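How to repack a moulded toolbox without sitting on the lid
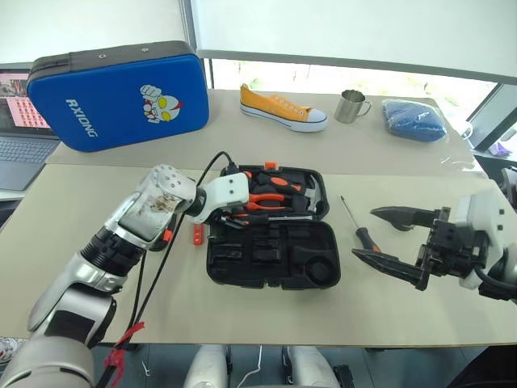 Every household has a toolbox that arrived beautifully packed and has not closed properly since. Ours came from my father-in-law, Senyo Quaye, who believes a moulded tray is a suggestion. It isn't. The trick is to do the lid first and leave the lower tray empty while you do it, with the box open on a table and a cloth under it. Pliers and hammer go up in the lid, and any screwdriver you haven't placed yet can lie to the right of the box until its turn comes.

1. Take everything out of the bottom. Everything, including the rawlplugs and the key to a bicycle lock you no longer own.

2. Wipe the compartments. An old toothbrush gets into the corners. Allow 3 minutes, or longer if someone has been keeping wood glue in there.

3. Fill the lid, heaviest tools first. Push each one until it clicks. If it doesn't click, it's in the wrong place, and pushing harder will only teach you what broken plastic sounds like.

4. Tip the lid gently forwards with a hand underneath. Anything that drops out now would have dropped on your foot later.

5. Now do the tray. Match shapes before you match sizes: round things in round hollows, long things in long ones. Small bits go in last.

6. Close it. You should need one hand — no knees.

If you've lost the paper plan of what goes where, take a photo once it's right and tape a print to the outside. My neighbour Ayuba Mensah did this in January and still has all his sockets, a fact he brings up more often than I'd like.

Spare screws don't belong in the box at all. Put them in a jar.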